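Milagros Llanos buys bins. For 16 years she has specified the open metal containers that Susta uses for mixed small goods at its Flellevley site, and she has firm views on sheet metal.

"People ask for a smooth wall and a bright finish," she says. "They should be asking about the angle."

A vertical wall, she explains, holds items upright against it. A round container stays in the corner and a light one leans. With a sloping wall the same items slide toward the floor, where there is space on all sides to take hold of them. The cost is floor area. Of the 200 bins ordered from Lultov last October, all were built with sloping sides, and the site gave up some storage depth to get them.

Her second concern is the floor. She wants it flat, with as few fasteners as the drawing allows, and the heads kept low and round. "A square head catches a bag. A round one usually lets it go."

Scratches do not trouble her. A gray floor turns pale along the lines where goods are dragged, and the marks spread until the surface is evenly scuffed. Llanos checks for burrs with a gloved hand and otherwise leaves it alone. Painted floors were tried and dropped – the paint chipped, and the chips ended up among the goods.

Wall marks get more attention. Dark scuffing low on a wall is normal wear, in her view, while colored smears are worth wiping because they can transfer to packaging. Her cleaning interval is 168 hours of use, a number she inherited from the Shenoy manual and has seen no reason to change.

On contents she is brief. Mixed goods should lie in a single layer, with bare metal showing between them. Clear containers are the hardest to find against gray sheet, so she prefers something colored inside. "Fill the floor and you have a pile," she says. "Then you are sorting, and I would give you a different bin."

The next order is being drawn up now. Llanos has asked for one change, a folded top edge in place of the cut one.
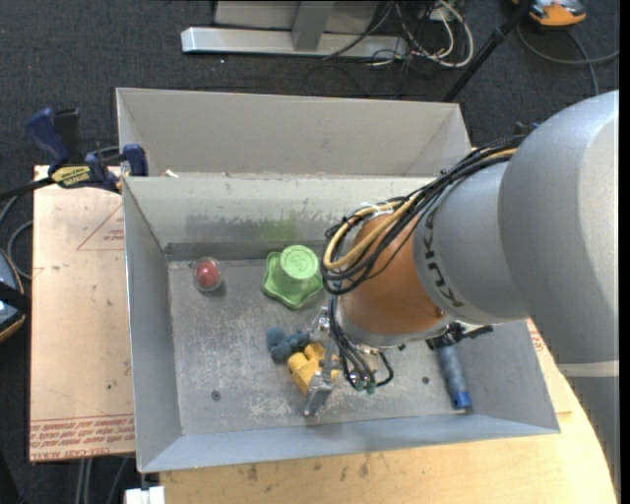 Open metal bin with sloping walls and a small mixed load.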